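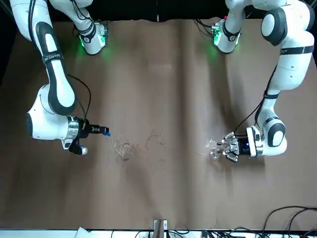

Doina Zupan has covered a lot of tables. She started out wrapping glassware in the back of a shop in Claltport, moved to Sumton when the shop closed, and now teaches new packers at Dervishi, a small shipping business with 20 employees. We talked in the break room before the afternoon pickup.

She wanted to start with the tabletop, which she thinks most people get wrong at home. "They pack on the bare table and then they wonder why there's a scratch," she said. "Put something down first. Brown paper is fine. An old sheet is fine."

It doesn't need to be smooth. Her first boss made her iron the table cloth every morning, and she gave that up as soon as she had a table of her own. "A wrinkle never hurt a bowl. What you don't want is a fold thick enough to tip something over. If you can set a glass on it and the glass stands up straight, leave it alone."

She changes paper when it tears or when tape has pulled the surface off. Cloth goes in the wash. Last January she kept a record of everything that crossed her table, mostly out of curiosity, and got to 358 boxes. She went through 23 covers in the same month. "That was more than I would have guessed. Some of those could have stayed down another day."

I asked about color. Zupan likes brown because it doesn't glare under the lights, but she admits that clear things are hard to find on any cover. Lids, rings and little plastic spacers all tend to disappear. She keeps them in the middle of the table and away from the edges – "if it rolls, at least it has somewhere to roll" – and picks them up before she pulls the paper off.

The biggest job she remembers was for Londach, a kitchen supplier that sent over 3,245 jar lids to be sorted and repacked. She did most of it standing up. Her back was sore for a week, and she has asked for a higher table ever since.

She still hasn't got one. For now there are wood blocks under the legs, and she checks them when she comes in at seven. "Then I put the paper down," she said, "and I go get my coffee."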